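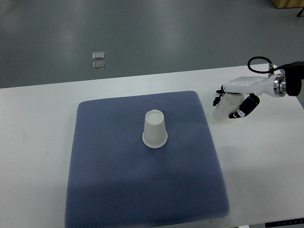 Support > Tabletop Games > Kakusgate Cup Set > Setting Up

Print this page | E-mail this page

June 2023
By Adeleke, Rondosach Games Support

Section 2: Setting Up the Mat and Building Your First Stack

You have unpacked the box, read the safety leaflet (or moved it to another room) and are now the owner of a Kakusgate Cup Set. Section 1 covered what should be in the box. This section covers the part where the cups go on top of each other, which sounds as if it should take one sentence. We have answered enough letters to know better.

Before you start

You will need:

- The Kakusgate mat
- Paper cups, plain, all of the same size and make
- A table
- A free hand. Two if you intend to play the Tarnuvum rules in Section 4.

NOTE: The mat is a cushion. It gives a little when you press on it, and it will give a little under a stack. People who have trained on a bare kitchen counter find this annoying for an evening and then stop mentioning it.

Choosing a table

1. Pick a table that is flat and does not rock. Press down on each corner in turn. If one of them answers back, fold a piece of card and put it under the short leg. The leaflet is a good thickness.

2. Choose a smooth top over a ribbed or slatted one. Color is up to you. White cups on a white table are hard to see from across the room, and this is most of the case for having a blue mat.

3. Wipe the table. Crumbs under the mat turn into hills. Smudges are harmless and may be left for guests to admire.

4. Leave room on both sides of the mat. Cups waiting their turn need somewhere to wait, and a cup on its way in has to come from somewhere.

CAUTION: Do not set up on a glass table. The mat creeps.

Laying the mat

5. Put the mat down with the textured side up. If you can't tell which side is textured, run a thumb across it. If you still can't tell, you have the storage bag.

6. Turn the mat so that the small white tab is at the edge nearest you. The tab has no role in the game. It does give everybody at the table the same idea of which way is front, and that has ended more arguments than the rule book has.

7. Smooth the mat from the middle outward with a flat palm. The edges are puffy and are meant to be. Please stop ironing them.

8. Check that the mat lies flat at all of its corners. A mat that has lived folded in a drawer may curl. Leave it under a heavy book overnight, or start your first game with low expectations.

Placing the base cup

9. Take one cup and turn it upside down, with the wide rim on the fabric and the narrow base facing up. This is your base cup.

10. Set it near the middle of the mat. You do not have to measure. We have had photographs sent in with rulers in them, and we would like to say kindly that the cup does not know.

11. Press lightly on the base with one fingertip and let go. The cup should sit level. If it leans, lift it, turn it a little and put it down again. If it leans the same way every time, the rim is bent and the cup has retired.

NOTE: Keep the base cup well in from the puffy edge. A rim that is half on the flat and half on the rise will hold up one cup, and possibly a second, and will let go when somebody important is watching.

Adding the second cup

12. Pick up the second cup by its side, between the thumb and fingers, a little above the rim. Hold it firmly enough to lift and no more. Paper cups remember being squeezed.

13. Bring it in from the side at a height that clears the first cup. Most knocked-over stacks in our mailbag come from people who travel low and hope.

14. Turn the cup so its wide opening faces down before it gets to the mat. It is possible to do the turning over the stack itself. It is also possible to carry soup in your hat.

15. Line up the opening over the base cup and lower it until the two nest. Let go with thumb and fingers at the same time. If the thumb leaves late, the whole stack goes with it.

16. Take your hand away sideways.

CAUTION: Do not push the cups together to "set" them. Pushed cups jam, and getting jammed cups apart takes two people and some language.

Nesting or towering?

Steps 12 to 16 describe a nested stack, with each cup slipped over the one before. It is the form used in the beginner game and it is very hard to do badly, though not impossible. For a tower, where cups stand base to base and rim to rim, do the following.

17. Place the base cup as in steps 9 to 11.

18. Hold the second cup the right way up, opening toward the ceiling, and lower it so its base meets the base below.

19. Wait for it to stop moving. Breathe off to one side.

20. Place the third cup upside down, rim on rim. From here on you are on your own, and the Tarnuvum rules apply.

NOTE: Open windows, ceiling fans and large dogs all count as weather. Play is not restarted for weather.

If something goes wrong

The stack slides as a unit. The mat is on something slippery. See the caution about glass.

The cups won't come apart. Hold the outer cup by its rim and roll it gently between your palms. Do not twist.

The top cup drifts to one side each time. Check the table again. It is nearly always the table. People will replace every cup they own before they will look at the table.

The mat smells of the box. It will for a while. Hang it over the back of a chair.

You have run out of cups. Any plain paper cup will do if it matches the rest. Mixing makes is allowed for practice and frowned on in the league. Cups come in sleeves of 200 or in a carton of 1000. The carton is the better buy if you have a garage and no immediate plans for it.

Putting it all away

21. Take the stack down from the top. Sweeping it off with your forearm is quicker and is what everybody does, so at least move the drinks first.

22. Nest the cups loosely and store them upside down.

23. Shake out the mat, then roll it with the textured side out. Don't fold it. See step 8 for what happens if you fold it, and why you'll be needing a heavy book.

Spot cleaning of the mat, including coffee, is covered in Section 3.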